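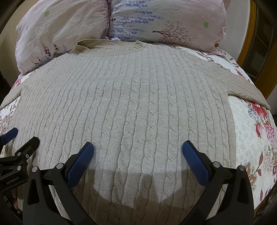 How many times does somebody have to fold a sweater before a machine can learn it?

The number on my work order was 2000, and that was for sweaters alone.

I took the job with Testumau in December 2022, and I want to say right away that I loved it. You hold a gripper in each hand, you squeeze the handles, the blue fingers close, and whatever you do gets saved as one example. Sleeve in, other sleeve in, hem up to the collar. Then you shake the sweater out, spread it on the bed and go again! My sister thought it sounded like a punishment. I thought it sounded like getting paid to teach.

The first evening I was terrible. I grabbed too much yarn, or none at all, and one fold came out looking like a stuffed turkey. I called Takeshi Koyama, who was running our group, and asked whether I should delete it.

"Did you fix it?" he said.

"Eventually."

"Then keep it, I want the fixing. Drulell has never seen anybody fix anything."

Drulell was the name of the model. I had pictured something grand, but for now it lived on a computer in Takeshi's office and could pick up a washcloth on a good day. I got very fond of it anyway. I started talking to it while I worked, even though the recordings had no sound. "Watch the cuff," I'd say. "Cuffs are sneaky."

By the end of the first week I had 396 examples and a whole theory of sweaters. A cable knit wants to be pinched across the cables, where the ridges give you something to hold. If you pinch along them the fabric rolls away from you. I wrote all this up in a long message to the group at eleven at night, with far too many exclamation marks, and Eun-ji Bae wrote back, "I thought I was the only one who cared about this." She was doing towels. We talked for an hour about corners. 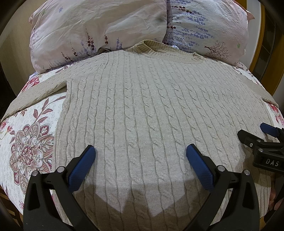
Around then I also quit trying to make every fold the same. I had been so proud of my neat routine, left sleeve first, always left, and Eun-ji asked me what Drulell would do if the left sleeve was caught underneath. I didn't have an answer. So I went right sleeve first, then hem first, then a crazy one where I folded the whole thing in half down the middle - that one turned out beautifully, and I did it eleven more times just because it was fun.

At 477 Takeshi called me.

"We trained on your first batch over the weekend," he said. "Do you want to see?"

Of course I wanted to see! I drove over in my slippers. Matúš Kadlec was there, kneeling on the floor with a cable in his teeth, and on the table lay a green sweater I had never met before. The two arms came down. The left one went for the sleeve, missed, and came up holding air. It stopped. Then it moved over a little, turned its fingers across the cables, and pinched.

"Where did it get that?" Matúš asked.

I couldn't talk. The sleeve came in crooked and the cuff flopped back out, and the arm went after it again.

"Cuffs are sneaky," I told it, and Takeshi reached over and reset the sweater for another try.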